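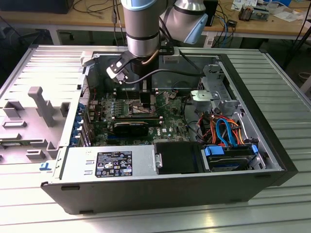
Werkstatt > Notizbuch > Rechner > Dell-Tower

16. Februar 2023

Dell-Tower, Seitenwand ab, Gehäuse liegt auf dem Profiltisch. Auftrag von Dawber lautet: »aufarbeiten, lohnt sich bestimmt«. Das sehe ich noch nicht.

Der Sockel liegt frei, Metallrahmen auf den ersten Blick in Ordnung. Kontakte erst mit der Lupe prüfen, vorher kommt da keine CPU rein. Akua meint, das könne man sich sparen. Hat sie beim letzten Gerät auch gemeint, danach haben wir 2 Tage nach einem verbogenen Pin gesucht.

Speicherbänke vor und hinter dem Sockel. Bestückung laut Zettel von Raltden »komplett getestet«, ohne Datum, ohne Unterschrift. Für mich heißt das ungetestet. Riegel einzeln durchlaufen lassen, je 2 Durchgänge.

Blaue Kunststoffriegel an den Slotblechen: bitte nicht mit dem Schraubendreher hebeln. Ersatz habe ich bei Pustitz angefragt, Antwort wahrscheinlich im Mai.

Die Kabel unten am Laufwerkskäfig sind ein einziges Knäuel, Rot, Orange, Gelb, Schwarz durcheinander. So bekommt man den Käfig nicht vernünftig heraus. Vorschlag Benedicta: alles zusammenbinden und fertig. Ich würde erst sortieren, sonst ziehen wir beim nächsten Ausbau wieder am falschen Strang.

Kondensatoren links vom Sockel noch einzeln anschauen, auch von der Seite. Angeblich hat das Board 2000 Betriebsstunden. Woher die Zahl stammt, konnte mir keiner sagen.

Offen:
- Lupe liegt noch bei Aller, zurückholen
- Erweiterungskarte ziehen, Typ notieren
- Netzteil separat messen, vorher nicht einschalten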